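Stiltent Introduces Posus, a Compact White Shoe Cabinet for Entryways and Small Apartments

Single-door unit is built to sit on a bench or tabletop; deliveries to retailers start in September

15 Jul 2019

Stiltent, a maker of small storage furniture, today announced Posus, a single-door cabinet for everyday shoes. The unit is intended for apartments and rented rooms where floor space next to the entry door is limited. It can be placed on a table, a bench or a low chest, and it can also be fixed to a wall with the supplied bracket set.

Posus replaces the company's Marras line, which was sold as a floor-standing cabinet with two doors. Marras will remain available until current stock is sold. Spare hinges, door panels and screws for Marras will be supplied after that date through the Stiltent parts service.

"Most of the service requests on Marras concerned the doors," said Oksana Pylypenko, product manager at Stiltent. "People put the cabinet in a narrow hall, and two doors needed more clearance than the hall had. With Posus we went to one door and moved the hinge side inward. The customer decides at assembly whether it opens to the left or to the right."

The door is drilled for the hinge hardware and for a handle. The handle is packed separately and may be left off. Customers who prefer a plain front can close unused holes with the white caps included in the hardware bag. Hinges are adjustable in height and depth with a standard cross-head screwdriver, and no adjustment requires removal of the door.

The interior has a low shelf at the base for the pair in daily use. Sneakers are placed side by side with the toes or the heels facing out. Additional shelves are sold as accessories and can be fitted above the base shelf at a height chosen by the customer. Tall footwear, including ankle boots, should be stored with the upper shelves removed.

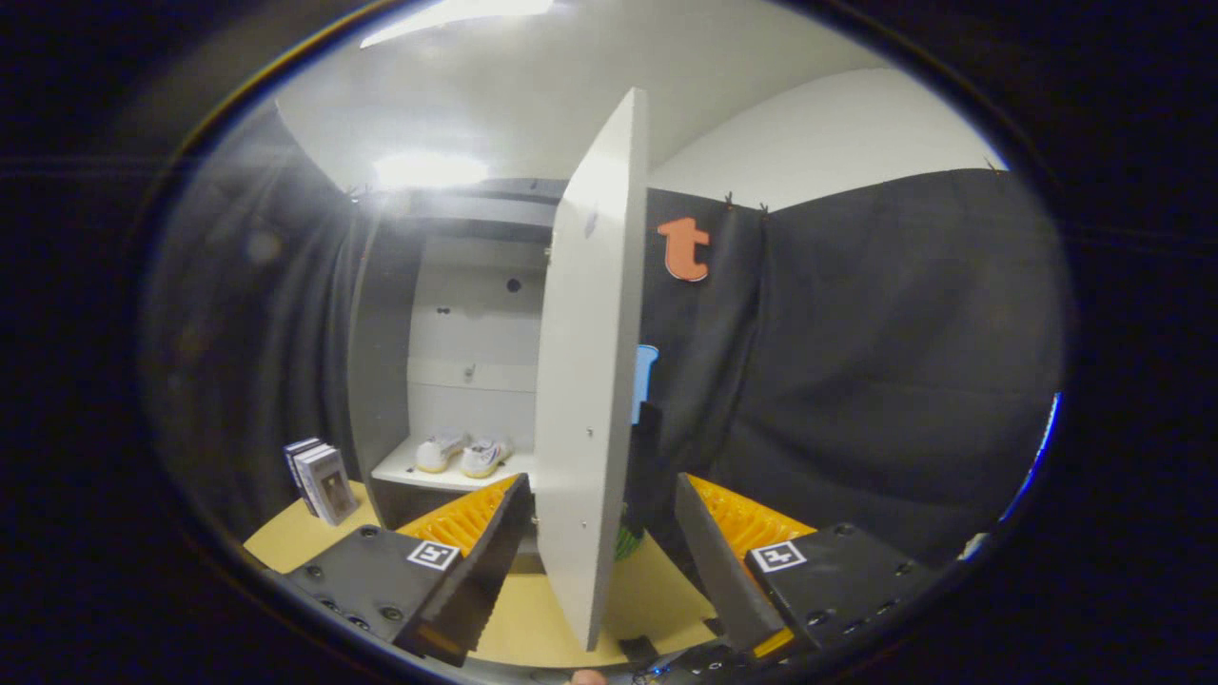 Ventilation was a main point of the design work. A round opening high in the back panel lets air leave the cabinet while the door is closed. The opening must not be covered when the unit is mounted on a wall, and the wall brackets hold the panel clear of the surface for this purpose. Stiltent advises that shoes worn in rain be dried before they are stored. The cabinet is not a drying appliance and should not be placed over a radiator.

Interior surfaces are finished in a pale tone that can be wiped with a damp cloth and mild soap. Abrasive pads and solvent cleaners will dull the finish and are not covered under the warranty. Sand and grit should be brushed from the base shelf before wiping to avoid scratches.

The cabinet was developed with Silico, a design office that has worked with Stiltent on hinge and fitting questions. Silico prepared the drilling plan and the assembly sequence, and tested both with first-time assemblers.

"The early instruction sheet asked people to hang the door before the back panel was in," said Tullio Piras, design engineer at Silico. "The body could shift out of square, and then the door gap was uneven from top to bottom. The sheet now puts the back panel first. The door goes on last, with the cabinet standing upright on a flat surface."

Before the design was released, Stiltent placed pre-production cabinets in 100 households for a home trial. Participants kept a written log of which shoes were stored, where the cabinet stood and how the door was used. Comments from the logs led to changes in three areas:

Door stop. The pre-production stop was audible when the door was closed quickly. Production units use a softer stop at the handle side.

Base shelf. The front lip was lowered so that shoes can be slid out without lifting.

Hardware bag. Screws for the body and screws for the hinges are now packed in separate, labeled pouches.

"Several of the households had first put the cabinet on the floor and later moved it up onto a bench," said Hortensia Retamal, who coordinated the home trial. "They told us it was easier to see what was inside and to clean underneath. We changed the placement drawings in the manual to show the raised position first."

Placement and safety

The supporting surface must be level and wide enough to carry the full base of the cabinet. The door should be able to swing through its full range without touching books, lamps or other objects on the same surface. In homes with small children, the cabinet must be secured to the wall whether or not it stands on furniture. Wall anchors are not included, as the correct type depends on the wall.

The top of the cabinet may be used for light items such as keys, gloves or a small tray. It should not be used as a seat or a step. Two cabinets may be placed next to each other, provided that the doors are hung to open away from each other. Stacking is not permitted.

Availability

Posus will be delivered to retailers in September under item number 2049. It is offered in white. Cabinets are shipped flat, with printed instructions, hinge hardware, wall brackets, cover caps and one handle. Extra shelves and replacement doors are ordered separately. Retailers who currently carry Marras may convert open orders to Posus by written request to their Stiltent sales contact.

Display cabinets for showrooms are shipped assembled. Requests for display units are handled in order of receipt by Lino Bortolotti, retail accounts.

About Stiltent

Stiltent designs and makes small storage furniture for entryways, bedrooms and shared housing. Its range includes shoe cabinets, wall shelves and bench units, along with the replacement parts needed to keep them in use.

Press contact

Gil-soo Bang
Communications, Stiltent
Product data sheets and assembly drawings are available on request.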